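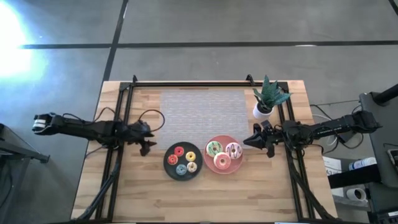

Workshop notebook, Ridness Tableware Section
Entry kept by Farah Wibisono

Subject: donut service, second layout on the wooden table

The purpose of this layout is to settle the spacing of the plates before the Skumum order is confirmed. The table measures 1240 by 700 mm and was wiped down with a barely damp cloth before anything was set out. No runner was used. The gray mesh mat lies in the far half of the table, centered, with the round plates side by side near its front. The mat is 500 mm wide.

The donuts on the dark plate are arranged as a loose ring, with red at the top and yellow to the right. The light blue and the pale cream are at the lower side. A tighter ring was considered and rejected. It hides the center holes, and the colors run together when seen from standing height.

The potted plant remains in the far right corner. Herklow had asked whether a cut flower could take its place. The section prefers the plant for the present, as the spiky leaves give some height without taking up much of the tabletop. The small white pot is to be retained in any case. The saucer supplied with it is too wide and has been returned to the shelf.

Open point: the catalog name of the mat. The label reads Phuthong on the store list and something else on the invoice. To be checked before reordering.
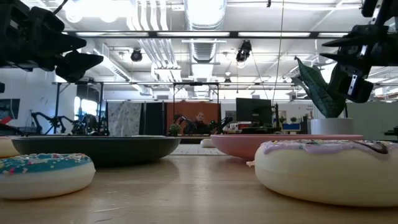 Herklow, 17 Oct 2020

Notes on the view from seat level. The near part of the table was reviewed at this height because the client's guests will be seated. The following was recorded.

The blue icing and the lavender icing are easy to tell apart, and the sprinkles show clearly on both. The dark drizzle on the lavender one is toward the right and should be turned to the middle – it is the most attractive part of that piece.

The plates are wide and shallow and present very little surface from this angle. Anything lying flat on them is nearly lost behind the rim. A low stand under the pink plate is proposed, to be tried with the next layout.

The tabletop has faint scratches and a slight gloss. Both are acceptable for a working table. Refinishing was quoted in May and deferred – the quotation is filed with the furniture papers.

Lamp setting was left at 1000 lumens. Reflections on the wood are soft at this level and no change is requested.

Carried forward: stand for the pink plate; mat name; reply to Herklow regarding the plant.

F. Wibisono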